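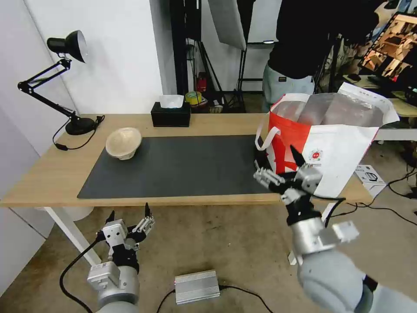

**À qui s'adresse le club de robotique ?**

À toute personne inscrite à l'école, quelle que soit sa filière et quel que soit son niveau. On a parmi nous des mécaniciens, des informaticiennes, deux étudiants en design et même une doctorante en linguistique qui s'occupe des consignes vocales (et qui s'éclate !). La seule chose qu'on demande, c'est de venir régulièrement pendant le premier mois, le temps de prendre ses marques.

**Je n'ai jamais programmé. Je peux venir quand même ?**

Bien sûr ! Une bonne partie du travail se fait sans écrire une ligne de code : préparer les objets, piloter les bras, relire les essais, trier ce qui est exploitable. Celles et ceux qui veulent s'y mettre commencent par de petits scripts Python, toujours à deux, avec quelqu'un qui connaît déjà la maison. En général, au bout de quelques séances, on se surprend à discuter de repères et de cinématique inverse à la cafétéria.

**Sur quoi travaillez-vous cette année ?**

Le projet s'appelle Sollus. Le but est qu'un robot à deux bras sache ranger une table : attraper un sac, redresser un bol, pousser une boîte sans tout renverser. Ça paraît simple, et c'est justement ce qui nous passionne – un sac souple change de forme dès qu'on y touche, et deux prises ne se ressemblent jamais tout à fait.

**Comment se passe une séance ?**

On arrive à 18 h, on allume les bras et on vérifie les arrêts d'urgence. Ensuite, on forme des équipes : une personne pilote, une autre surveille l'écran, une troisième remet les objets en place entre deux essais. On change de rôle toutes les vingt minutes environ. La dernière demi-heure est réservée au rangement et au journal de bord, que l'on remplit vraiment, même quand tout le monde a faim.

**Que deviennent les essais enregistrés ?**

Ils servent à entraîner notre modèle. Nous en avons 1 484 à ce jour et nous visons les 2 000 avant la démonstration de décembre. Les essais ratés sont conservés dans un dossier à part, avec un mot d'explication : « pince fermée trop tôt », « anse lâchée », etc. Ne les supprimez pas, même si c'est le vôtre et qu'il est vraiment très raté !

**Quels objets peut-on utiliser ?**

Des objets du quotidien, propres, et qu'on accepte de voir un peu abîmés. Sacs, bols, boîtes, torchons, emballages : tout nous intéresse. Pas de verre, pas de lame, pas de liquide. Si vous apportez quelque chose, collez une étiquette à votre nom et ajoutez l'objet à la liste partagée avant la première prise.

**Est-ce dangereux ?**

Les bras avancent lentement et leur couple est limité, mais une pince reste une pince. On attache les cheveux longs, on enlève les bracelets et on ne met jamais la main dans la zone de travail sans avoir prévenu à voix haute la personne qui pilote. La formation sécurité dure une heure. Elle est obligatoire avant de toucher aux commandes, y compris pour les anciens qui reviennent d'échange.

**Combien coûte l'adhésion ?**

2 euros par mois. Cela paie les petites fournitures – colliers de serrage, ruban adhésif, patins de rechange pour les pinces. Le matériel plus lourd est financé par l'école et par notre partenaire Lamico. Si la cotisation pose problème, dites-le-nous en privé, on s'arrange toujours.

**Participez-vous à des concours ?**

Oui, à la coupe Druker, au printemps. L'épreuve de rangement se joue sur une table inconnue, avec des objets découverts le matin même. L'an dernier, l'équipe a marqué 124 points et elle a surtout rapporté un carnet rempli d'idées piquées aux autres (avec leur accord, tout le monde s'échange ses astuces dans les allées). Les inscriptions internes ouvrent en janvier.

**Où vous trouver ?**

Salle Bach, au rez-de-chaussée du bâtiment des ateliers. L'entrée se fait par la cour. Si la porte est fermée, frappez fort : avec les ventilateurs, on n'entend pas grand-chose.

**À qui écrire pour s'inscrire ?**

À Irena Żak, qui coordonne le projet Sollus, par la messagerie de l'école. Indiquez votre filière, vos disponibilités et ce que vous aimeriez essayer en premier. « Je ne sais pas encore » est une réponse qui nous va très bien !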